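Participants wanted for two-arm folding build, Enddale shared workshop
Posted 06/11/2024

We are a small group building a pair of robot arms for household cloth. The project has the name Ditska. We started in July and now we look for 3 more people who can join in the evenings.

The work is practical. You will help to set the grip points, start the runs, write down what went wrong and put the cloth back for the next try. At the moment we work with blankets, mostly the light blue waffle one, and with both grippers lifting at the same time.

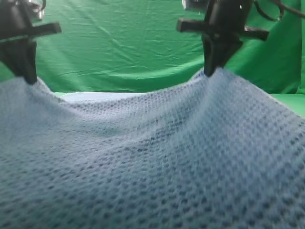 You do not need a diploma. It is good if you can solder, or read Python, or have patience with cables – one of these is enough. Please be at least 18 years old, because of the workshop insurance.

We ask for one evening per week, about 5 hours in a month less if you have exams. There is no salary, but we pay 15 dollars for travel each time and you get a key to the workshop. The budget for parts is 2180 dollars until summer and participants also vote on how it is spent.

To apply, leave a short letter in the Ditska box at the front desk, or write to us on the Enddale workshop board. Please tell which evenings are possible for you.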